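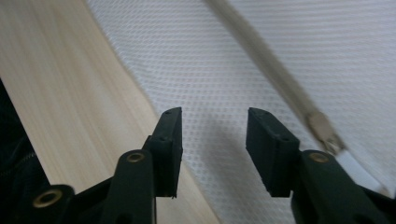
Dark green gripper fingers, tips facing.

GOLUNCOMBE WATER DISTRICT
Board of Directors
Minutes of the Regular Meeting, August

Directors present: Pornthip Chaiyaporn (President), Prodromos Chatzigeorgiou, Sunita Kowalczyk, Decha Sitthichai.
Directors absent: None.
Staff present: Prapai Thongdee, District Manager and Clerk of the Board.

1. Call to Order
President Chaiyaporn called the meeting to order at 6:00 p.m. The Clerk confirmed that a quorum was present and that the agenda had been posted at the District office and at the Mistiritz pump station as required by the bylaws.

2. Approval of Agenda
Director Sitthichai asked that Item 8 (Hydrant Flushing Schedule) be moved to the next regular meeting, as the route map had not been received. There was no objection. The agenda was approved as amended.

3. Approval of Prior Minutes
Director Kowalczyk noted that the July minutes recorded her as voting in favor of the revised late fee. She had abstained. The Clerk was directed to make the correction. Motion by Director Chatzigeorgiou, second by Director Sitthichai, to approve the July minutes as corrected. Carried, all in favor.

4. Public Comment
A resident of the upper road stated that water pressure at her property had been low in the evenings since the end of June. The Manager replied that a pressure logger would be placed on the line and the readings sent to her in writing. A second resident asked whether the District intended to pave the turnaround at the tank site. The President stated that no paving was planned in the current budget year. The resident asked that his objection to the dust be entered in the record, and it is so entered.

5. Manager's Report
Ms. Thongdee presented her written report, which is attached to the file copy of these minutes.

Production at the Mistiritz well was lower than in July of the prior year. The Manager attributed the difference to the new metering at the school grounds and to fewer main breaks. Two service leaks were repaired during the month, both on the customer side of the main. The standby generator was run under load without fault.

Routine samples were collected by Emedix and all results were within limits. The laboratory has changed its pickup hour to 2:00 p.m., and samples must now be drawn before noon. Director Kowalczyk asked whether the change would result in overtime. The Manager said it would not.

The fence along the north side of the tank site remains down between the gate and the drainage ditch. The property owner has been notified by letter and has not yet responded.

6. Valve Replacement, Lower Main
The Board considered the proposal from Vermeulen for replacement of the isolation valves on the lower main. The Manager reported that 14 valves had been inspected, and that six could not be fully closed. The proposal before the Board covers those six only. The remaining valves would be exercised by District staff each spring and reviewed again at that time.

Director Chatzigeorgiou asked how long customers on the lower main would be without water. The Manager stated that the work would be done in sections, with service off during working hours and restored each evening. Door notices would be left at each affected address in advance. Director Chatzigeorgiou asked that the clinic be telephoned as well — the notice left there last winter had not reached the front desk.

Director Sitthichai questioned the separate charge of $1596 for traffic control. He observed that the lower main runs largely through the easement behind the feed store and crosses the county road at one point only. The Manager agreed to ask Vermeulen for a breakdown of the charge.

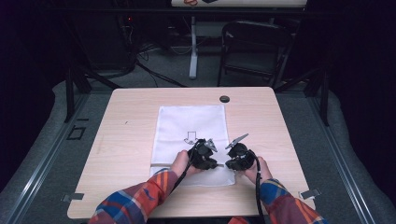
Discussion followed on whether the contract should be awarded at this meeting or held until the breakdown had been received. Director Kowalczyk was in favor of proceeding, given the lead time on the valves and the wish to finish before the ground freezes. Director Sitthichai preferred to wait. The President suggested that the award be made on condition that the traffic control charge be settled to the Manager's satisfaction before signature.

Motion by Director Kowalczyk, second by Director Chatzigeorgiou, to award the work to Vermeulen on the condition stated by the President. Carried. Ayes: Chaiyaporn, Chatzigeorgiou, Kowalczyk. Noes: Sitthichai.

7. Rate Study
The Clerk distributed the draft outline for the rate study. The outline proposes that the base charge be reviewed separately from the usage tiers, and that rental properties with a shared meter be treated as a class of their own. Director Chatzigeorgiou stated that the second tier begins too low for households with gardens and asked that the study show the effect of raising it. Director Kowalczyk asked that the reserve target be stated on the first page, with the current reserve balance beside it.

The President reminded the Board that no change in rates may take effect without a public hearing and mailed notice. No action was taken. The outline will return in revised form.

8. Hydrant Flushing Schedule
Deferred under Item 2.

9. Correspondence
The Clerk read a letter from the county regarding renewal of the road crossing permit. The renewal form is due before the end of the calendar year. The Manager will prepare it. A letter of thanks from the school, concerning the repair of the drinking fountain line, was received and placed on file.

10. Directors' Comments
Director Sitthichai asked that board packets be sent out earlier than the evening before the meeting. The Clerk will send future packets as soon as the agenda is posted. Director Kowalczyk reported that the lock on the meeting room cabinet sticks, and that the spare key is now kept at the front counter.

11. Adjournment
There being no further business, the President adjourned the meeting at 7:46 p.m.

Respectfully submitted,
Prapai Thongdee
Clerk of the Board

Action items
Thongdee: pressure logger, upper road; traffic control breakdown from Vermeulen; county permit renewal; second letter on north fence.
Chatzigeorgiou: written comments on usage tiers to the Clerk.
Chaiyaporn: contract signature once the condition under Item 6 is met.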